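**Bench assistant, block sorting and packing (part-time)**

Skekley, Unit 4, lower yard entrance

We need one person to help in the sorting room from February. The job is 20 hours a week, mornings only, 8.30 to 12.30, and the contract runs for six months in the first instance. Pay is monthly.

Skekley makes up sets of coloured blocks for schools and for people who run classes at home. The blocks come to us mixed, go into bins, are checked and sorted by colour, and are then packed in boxes for dispatch. Our largest set is called Parsa and has 52 blocks. The smaller one is Udora.

**What you would do**

- Empty incoming sacks into the bins and put back anything that lands on the floor.
- Pick out blocks with chips, splits or patchy colour and put them in the reject tray.
- Sort the rest by colour and length.
- Pack and label boxes. A usual morning is 200 boxes, more before the start of a school term.
- Wipe out the bins and brush down the tabletops before you leave.
- Tell Embla Moen when labels or tape are running low.

Most of the work is done standing. There are stools, and you can swap tasks with the other person on the bench when you want a change. Sacks are split before they reach you, so you won't lift a full one on your own.

**What we ask for**

You don't need experience. You do need to be able to tell green from red-brown without difficulty, in ordinary room light, for several hours at a time. We do a short colour check at the interview. You should also be on time, as the bench is shared and the van is loaded at 12.15.
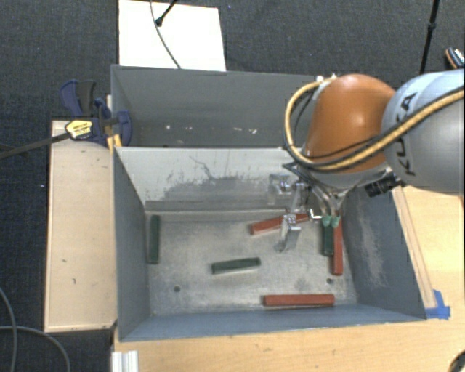

The bins pick up dust and marks quickly and cleaning them is a proper part of the job, with time set aside for it. If you have a dust allergy please mention it when you apply. Masks and gloves are supplied, and you are welcome to bring your own gloves if ours don't fit.

Blocks sometimes end up under a fixture or hard against a side wall. Please check both places before you sign a bin off as empty.

**How to apply**

Write a few lines about yourself and any similar work you have done, paid or unpaid, and hand them in at the office or post them to Farzad Nouri at the address above. A CV is fine but not required. Interviews take half an hour and include a short turn at the bench. For questions about hours or access to the building, ring the office and ask for extension 426.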